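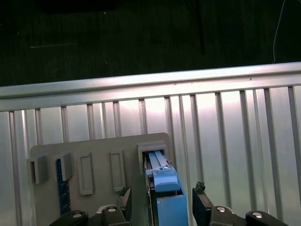
When I was a child, my grandmother slept under the same kind of roof that I sleep under now. Maybe this is why I came back to it at the age of 39, after many years in apartments with concrete over my head. I wanted to hear the rain again.

I should explain that the house in Ostham is not special. It has one floor, a kitchen that is too narrow, and a metal roof that the previous owner put on before he moved to the coast. When the agent showed me the house it was a dry day in February, and he did not say one word about noise. He talked a lot about the drains. I signed the papers in the same week and moved in with my books, my sewing machine and a mattress.

The first rain came at two o'clock in the morning. I sat up in bed and I was sure that somebody was throwing gravel. Then I understood, and I started to laugh alone in the dark, and after that I could not sleep until five. In my memory the rain of my grandmother's house was soft. It made me sleepy, it was like someone talking in the next room. Either the rain in Ostham is heavier, or children can sleep through everything.

My friend Zuweira Ayaaba grew up with metal roofs too, and when I told her on the phone she was not surprised at all. In her family they had a rule that no serious talk was allowed during rain. If you wanted to ask for money, or to say that you had failed an exam, you had to wait until it stopped. Her brother used this in a clever way and always brought his school report home when the sky was black. I like this rule very much. In my house we had no such rule, but I remember that my grandmother turned off the radio when the rain started, and did not turn it on again until the evening.

I have tried to learn the different sounds. A thin rain is almost a hiss, and you can still listen to music with it. The middle rain is the one I like best, because I can hear that it moves, first over the kitchen and then over my bed. The big rain has no separate drops. It is one solid noise, and I can put the kettle on and not hear it whistle. I burned the bottom of one kettle in this way. There is also the sound after the rain, when the water falls from the walnut tree, one drop and then a long pause, and this one is the worst for sleeping! You wait for the next drop like you wait for the second shoe of the neighbor upstairs.

People give you a lot of advice when you complain about a roof. At my work someone recommended to me a heavy curtain, which I think is good for windows. Radomír Štěpánek, who lives two houses down the road and has the same roof, told me that I should put insulation in the attic and stop reading about it on the internet. He did his own attic many years ago. He took me up his ladder to see it and I hit my head on the beam, and then we drank plum brandy from very small glasses.

So I asked for prices. The shop on Ankrah Street wanted 600 for the material only, and the man there was not interested in my questions. The second place gave me a lower price but could not come before the autumn. I also bought earplugs, the soft ones that you roll between your fingers. They work well, but then I hear my own heart, and this is not restful for me.

In the end I did only the part over the bedroom, with Radomír's help. We worked there for 6 evenings. I carried the rolls up and he told me where to put them, and I had small scratches on my arms for a long time after. The bedroom is now much quieter. The thin rain I don't hear anymore in bed, and the middle rain has become something far away.

The kitchen we left as it was. I could say that the money was finished, and this is partly true. But I have noticed that when the weather changes I take my tea and my sewing and go to sit there, with the door to the yard a little open. Last week it rained the whole afternoon. Zuweira called me in the middle of it and I shouted to her that I could not hear anything, and she shouted something back, I think it was about her brother. I will call her tomorrow and ask.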